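Skukside Kitchen Supplies
Help: Food wrap in boxed rolls

These answers cover boxed rolls of plastic food wrap used in shared kitchens, catering rooms and at home. For foil, parchment and vacuum bags, see the separate pages. Last reviewed in July by Aidan Fahy.

What do the two numbers on the box mean?

The first is the width of the film, measured along the core. The second is the length of film wound on the roll. A box marked 30cm X 100m holds film 30 centimeters wide and 100 meters long. In US units that is just under 12 inches by 328 feet.

Width decides what the film will cover. Length decides how often the roll is changed. The two are often confused on order forms, so please write both.

Which width do I need?

Measure the widest part of the dish across the rim, then add 2 inches on each side for overhang. Film 30 cm wide covers a rim up to 8 inches with full overhang. It will cover a 9-inch bowl with less, provided the rim is dry and smooth. For sheet pans and hotel pans, order the 45 cm width. Two overlapping strips of the narrow film can be used on a large pan, but the seam lifts in a refrigerator with a fan.

How many covers will I get from a 100-meter roll?

Divide the roll length by the length of one sheet. At a sheet length of 40 cm, a 100-meter roll gives 250 sheets. At 50 cm it gives 200. Deduct a few for tangles and for the first turn, which is usually stuck down to the roll.

How do I open a new box?

1. Set the box on a clean, dry, flat surface.
2. Press in the perforated tab at the front and tear along the line. Do not cut it with a knife. A knife will reach the film and leave a split that runs through several turns.
3. Lift the lid and find the loose end of the film. On most rolls it is marked with a paper label.
4. Draw out 6 inches of film and close the lid over it.
5. Push in the end tabs, if the box has them. They hold the core in place when the film is pulled.

Where should the box sit on the counter?

Along the back of the work surface, with its long side parallel to the edge and the cutting strip facing the person using it. Keep it away from the cooktop, the toaster and the dishwasher vent. Heat softens the outer turns and they bond to each other.

A glossy white top suits wrapping work. It wipes clean quickly, and a strip of dropped film can be picked up by its edge. The box slides more easily on gloss than on a matte surface, so hold it down with the free hand while pulling.

The large print on the box is useful when several rolls are in use. On the blue and red box below, the yellow 100 is the quickest way to tell the length.

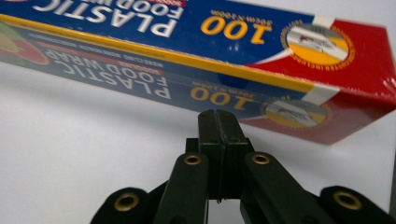

The film tears at an angle. What is wrong?

Usually the pull. Draw the film straight out, level with the cutting strip, then close the lid, hold it shut and pull down and across from one corner. Pulling upward from the middle makes the film stretch before it cuts.

If the angle persists, look at the strip. A metal strip with bent teeth can't be repaired safely. Move the roll to a refillable dispenser or replace the box.

I have lost the end of the film. How do I find it?

Take the roll out of the box and turn it slowly under a bright light. The end shows as a thin raised line. Press a short piece of clear tape across the line and lift. If the film comes away as a narrow strip, stop. Go to the widest part of the tear and work outward from there with a second piece of tape. Chilling the roll in the refrigerator for 10 minutes also reduces cling enough to free the edge.

Why does the film stick to itself but not to the bowl?

Three causes are common: moisture on the rim, grease on the rim, or a rough surface. Wipe the rim with a dry paper towel. Cling film holds best on glass, glazed ceramic and stainless steel. It holds poorly on unglazed stoneware, wood and some plastics. For those, use a fitted lid or wrap the whole container.

Can I use food wrap in the microwave?

Only if the packaging states that the film is suitable. Where it is, leave a gap at one side for steam and keep the film clear of the food. No food wrap should be used in a conventional oven or under a broiler.

Can it touch cheese, butter or fatty meat?

Check the printed conditions of use. Some films are limited to foods with low fat content. If the box is gone and the film can't be identified, keep it off fatty foods.

How should spare boxes be stored?

Flat, in a dry cupboard, at room temperature. Boxes stored on end tend to crush at the corner, and a crushed corner stops the roll from turning. Do not stack anything heavy on them. Cardboard that has become wet should be discarded and the roll moved to a dispenser.

Will the roll fit the Widmont dispenser?

The Widmont takes any core up to 30 cm wide. Remove the roll from its box first. The older Kidville wall unit accepts the same width, but its lid does not close over a full 100-meter roll. Use it with shorter rolls, or wait until the roll is partly used.

Can the empty box be recycled?

The cardboard can, in most areas, once the cutting strip is removed. Peel the strip off with pliers and wrap it before disposal. The cardboard core goes with the box. Used film goes in the trash unless a local scheme accepts it.

How do I reorder?

Use form 507 and give the width, the length and the number of boxes. Orders received before noon on Tuesday go out with that week's Ní Bhriain delivery. Damaged boxes can be returned unopened.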